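FOR IMMEDIATE RELEASE — February

Ider opens winter repair season in Flornudholm, 38 workshops on the program

FLORNUDHOLM — Coats, zippers, lamps, chair seats. Ider, the neighborhood repair program run out of the old Cordeiro mill, starts its winter season this month with 38 workshops, most of them free. Doors at 6 p.m. Bring the broken thing.

Last winter people carried in 296 items. The sewing tables were the busiest by a long way and had a line down the stairs on most evenings, so this year sewing gets the whole ground floor. Lamps and small kitchen appliances move up one level. Bikes stay in the yard, under the roof, dress warm.

"We ran out of zippers in the second week," said Nele Claeys, program director. "Brown ones, black ones, everything. I was driving to Wamuvau at lunch to buy more. So we ordered early."

New this season: a chair caning course in 3 parts, taught by Annelies Brouwer, who learned the trade from her aunt and has been redoing cafe chairs in town for years. Students work on their own chair and take it home. Spaces are limited and the cane has to soak before class, so sign up ahead please. No walk-ins for caning.

Also new, a darning evening for beginners. Wool only for now. Karlijn Dewulf will teach it and will have needles and yarn on hand, but bring your own sock. Clean sock.

The lending shelf is back as well. Irons, a steam press, glue clamps, a button press, two kinds of awl. Borrow for a week with your name and a phone number. Late tools hold up the next person, so return them on time or call. 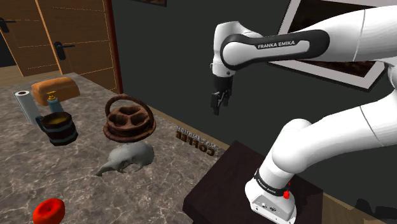 WHAT IT COSTS

Repair evenings are free. Caning is 130 for the full course, cane included. Parts such as zippers, plugs and switches are sold at the price Ider paid for them. There is a jar by the door for anyone who wants to give more, and nobody checks.

Reduced places for the caning course are avalable. Ask at the desk, no paperwork.

WHAT TO BRING

One item per person per visit. Something you can carry. If it has a cord, bring the cord. If a screw or a button fell off and you still have it, tape it to the item or put it in an envelope with your name on it.

Please do not bring microwaves, gas heaters or anything that has been in a fire. The team can't open those.

Clothes should be washed. Last year we had to send some people home and it was no fun for anyone.

"People think they need to wait until it's completly broken," said Sem Verstraete, who runs the lamp table. "Come when it flickers. That's a ten minute job."

ABOUT IDER

Ider began as a sewing circle and moved to the Cordeiro mill when the circle outgrew its kitchen. Repairs are done with the owner sitting at the table and helping, wherever that is safe. The full winter program is posted at the mill entrance and at the Flornudholm library.

Press contact: Roos Van Leeuwen, Ider, Cordeiro mill, Flornudholm. Interviews on request, mornings are best. Reporters are welcome at the first sewing evening, bring a coat with a bad lining if you have one.

3 comments

marthe_k
Is the caning course ok for a rocking chair? Seat is round, not square

Ider desk
Round is fine marthe, just tell Annelies when you sign up so she cuts enough cane.

pieter b.
Got my desk lamp fixed last winter, still going. Parking in the yard or on the street this time?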